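Trelum Paired Hand-Held Grippers: Good Practice Guide and Bench Kit

Rules for clean two-handed demonstrations, fourth edition
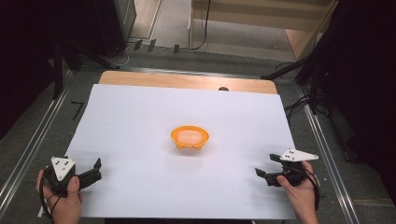
We've been making the Trelum pair for long enough to know that the hardware is only half the job. The other half is the set of habits that grow up around it, and this page is where we keep ours. If you've just bought a kit, read it before you charge anything. If you're still deciding, read it anyway, as it's the best account we have of what a working week with the grippers is like (and we love talking about it!).

What comes in the kit

One left and one right gripper, each with two fingers
Two marker plates, fitted and checked before dispatch
Two cables with strain relief at the handle end
Risance calibration card and a cloth pouch to keep it in
Roll of black floor tape
Printed copy of the bench rules, wipe-clean
Spare finger pads, 2 sets

Grippers: the rules that matter most

Left stays left. The two units look like mirror images of each other and they're very easy to swap when you're in a hurry, but each has its own calibration file, and a swapped pair will give you a whole morning of data that looks fine until somebody tries to train on it. Check the serial numbers at the start of every session and write them on the log sheet.

Keep the marker plates clear. Hold the handle below the plate, sleeves pushed up, no rings or bracelets that throw a glint across the dots. Plates get wiped with a dry microfibre cloth and nothing else. One of our earliest customers used kitchen spray and lifted the print clean off!

Move at the pace you'd use to hand somebody a full mug. New operators nearly always go too fast, then over-correct and go so slowly that the motion stops looking like anything a person would do. Give them an hour of unrecorded practice first. It's time well spent, and most people enjoy it.

Open the fingers fully before each approach, and close them fully once at the start of a recording so the software has both ends of the range.

Cables

Cables run down and away from the hand, never across the work. Leave enough slack for a full reach to the far edge of the table and no more. If an operator has to tug, stop the recording, mark it as spoiled and sort the slack out. Cables on the floor should be bundled and kept out of the standing area, and anything that crosses a walkway needs a proper cover under your own site's safety rules, which always come before ours.

The work surface

Plain and matt is what you want. White paper on a table is cheap, quick to change and gives good contrast with most objects. Tape it underneath so it doesn't creep, and replace it when it marks. We used to sell a moulded mat for this and dropped it in April, because paper did the job just as well and people were already using it.

Start with one object. A bowl is a lovely first choice: it has a rim to pinch, it sits steady, and two grippers can share it without getting in each other's way. Add a second object only when your operators can repeat the first task without thinking about it.

Floor marks

Mark where the table stands and where the operator stands, and photograph the marks after any change. Tables drift. A knock from a hoover is enough to shift one, and you won't spot it by eye. The tape in the kit comes off carpet without leaving glue behind, though do try a corner first.

Checks before each session

Serial numbers match the log
Plates clean and tight on their mounts
Finger pads not worn or split
Cables slack, bundled and clear of feet
Table on its marks
Calibration card read by both units
Operator has signed the consent form and knows how to stop the recording

The whole list takes a practised operator 11 minutes. Please don't let it shrink to five. Jasper Postma, who wrote the first edition of these rules, still does it with the sheet in his hand, and he's done it more often than any of us.

People

Operators get a break after 23 recordings, whatever the time says. Wrists tire before people notice, and tired wrists show up as little dips at the end of each reach. Rotate between two people if you can. Tell everyone what is being recorded, including voices if the microphone is on, and keep a note of how to have their recordings deleted if they change their mind.

Keeping records

Every recording gets a task name, an operator code, both serial numbers and a result: good, spoiled or unsure. Keep the spoiled ones. Customers tell us again and again that they were glad of them later, and storage is cheap. File names should follow the Tsang layout in the back of the printed rules, or your own layout if you already have one and everybody sticks to it.

Works with

Skukby recorder software, version 2 and later
Risance calibration cards, current and previous type
Most tripods and floor stands with a standard camera thread

What's changed in this edition

The break rule is now a count, where it used to be a length of time. The section on consent is new. The old advice about taping cables to the forearm is gone, and good riddance. The printed booklet has grown to 53 pages, most of the extra being the task sheets that customers kept asking for.

Page updated 10 June 2022. Corrections are very welcome, and so are rules of your own that we ought to pinch. Send them to the Trelum bench team with your kit number.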